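Clakby Avisos 5
Sistema de comunicação escola-família para encerramentos, atrasos e saídas antecipadas

Chove a cântaros, a caldeira avariou em fevereiro, a estrada está cortada. Às seis da manhã alguém tem de avisar 358 famílias, e até agora esse alguém era a secretária da escola com uma lista em papel e muita fé na rede móvel. O Clakby Avisos envia a mesma mensagem por SMS, correio eletrónico e página da escola, de uma só vez. 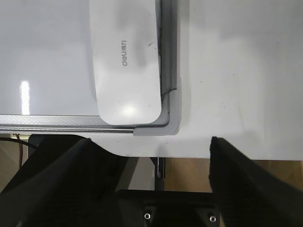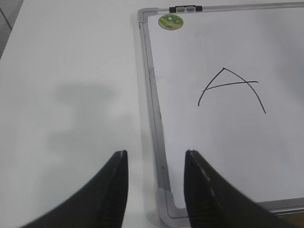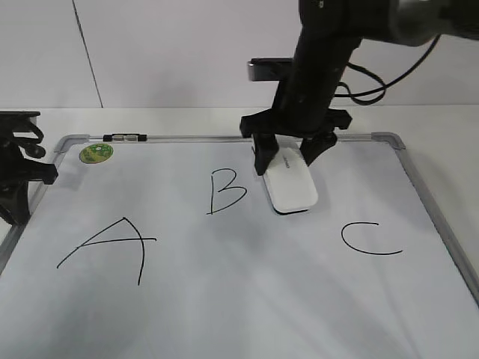
O que vem na licença

Painel de envio com 31 modelos de mensagem já redigidos, incluindo "falta de água", "greve" e o sempre popular "piolhos, outra vez".
Listas por turma, ciclo ou percurso de autocarro.
Confirmação de leitura. Os pais que nunca viram nada passam a ter de inventar outra desculpa.
Dois perfis de administrador, para o caso de a direção estar de férias.

O que não vem

Previsão meteorológica. A decisão de fechar continua a ser da direção, com o café que entender.
Respostas automáticas a quem pergunta se amanhã há almoço.

Módulos opcionais

Kendby: ligação aos ecrãs do átrio e da sala de professores.
Surnance: tradução das mensagens, revista por pessoas. A revisão do árabe é de Ghada Awwad, que recusa pontos de exclamação em comunicados oficiais e não abre exceções.

Instalação

Importa-se a lista de contactos em folha de cálculo. Se a folha tiver colunas chamadas "novo", "novo2" e "este é que é", a limpeza é paga à parte. O envio de teste faz-se às 15h, nunca às 6h. Aprendemos.

Compra e assistência

Distribuição e apoio técnico: Atallah. Licença anual por escola, renovável. Orçamento a pedido, com indicação do número de alunos.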